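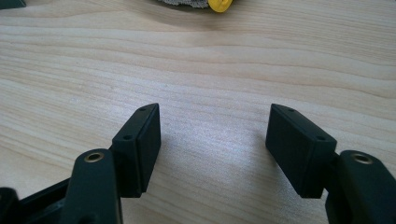

Ikport opens forward contracts to the smallest importers and exporters

19 October 2025
By Rhun Wynne, Ikport press desk

Small firms that buy or sell abroad can now fix an exchange rate on amounts as low as £2,000, under a service opened today by the Prurnness currency broker Ikport. It is called Elberg, and it is open to sole traders and partnerships as well as limited companies.

A forward contract lets a business agree today the rate at which it will change pounds into another currency on a later date. Large companies have used them for decades. A shop with one big order of Italian tiles a year, or a saddler who sells a few pieces a month to customers in Denmark, has usually had to take whatever rate was going on the morning the money moved, and hope.

"We've wanted to do this for years and I'm delighted it's finally here," said Cledwyn Dafis, who runs the dealing desk at Ikport. "Most of the people who ring us aren't trying to beat the market. They've quoted a customer a price in euros in the spring, the work goes out in the autumn, and in between there's been a budget, a rate decision and goodness knows what else. They'd just like to know what they're going to be paid! If they can settle that in ten minutes and get back to work, that's a good morning for everyone."

Elberg covers euros, US dollars, Danish kroner, Swedish kronor, Norwegian kroner and Swiss francs. Contracts can be taken out for anything from one month to 12, and customers may draw the money down in stages if an invoice is being paid in parts. A deposit is needed at the start, and the amount is shown on screen before the customer agrees to anything. Ikport may ask for a further payment if the rate moves a long way during the contract, and the point at which that would happen is set out on the first page of the agreement.

The service was tried out from July with 200 existing customers, among them furniture importers, a choir that tours in Germany, two cheese makers and a good many one-person online shops. Between them they took out 978 contracts, far more than the desk had planned for, and most were for sums that would once have been turned away as too small. Their comments led to several changes. The reminder that a contract is coming to an end now goes out seven days before the date, where at first it went out the afternoon before, and the word "drawdown" has been taken off the main screen altogether after a run of puzzled phone calls.

Customers asked for a plain way of seeing what a contract would have cost or saved them in the past, so there is now a page that sets the agreed rate beside the daily rate for any contract that has finished. It shows the bad results along with the good. Fixing a rate means giving up the gain if the pound later moves the other way, and Ikport wants people to have that clearly in mind before they sign.

"Sometimes the answer is to leave it alone," said Mr Dafis. "If you've got euros coming in and euros going out and they more or less match, you may not need us for this at all, and the desk will tell you so. We had a lovely conversation in the summer with a man who'd worked himself into a real state over the dollar, and when we went through his invoices he was paid in sterling for nearly all of it."

Elberg runs on Morgan, the dealing system that Ikport has built in Prurnness and has used for its larger customers until now. Bringing small contracts on to the same system is what has made the low minimum possible, as each one no longer has to be typed in by hand and checked by a second dealer. Telephone dealing stays exactly as it was, and anyone who would like to talk a contract through first can still ring the desk and speak to a person.

There is no monthly charge. Ikport earns its money from the difference between the rate it pays and the rate it offers, and both figures will be shown next to each other on every quote.

Existing customers will find Elberg in their account menu. New customers will need proof of identity and a recent invoice or order in a foreign currency, as the contracts are for trade and can't be used to speculate.

Forward contracts are binding. Businesses should think about whether the payment they are covering is certain to go ahead, and take independent advice if they are unsure.

Contact: Rhun Wynne, Ikport press desk, Prurnness | © 2025 Ikport. All rights reserved. | Back to top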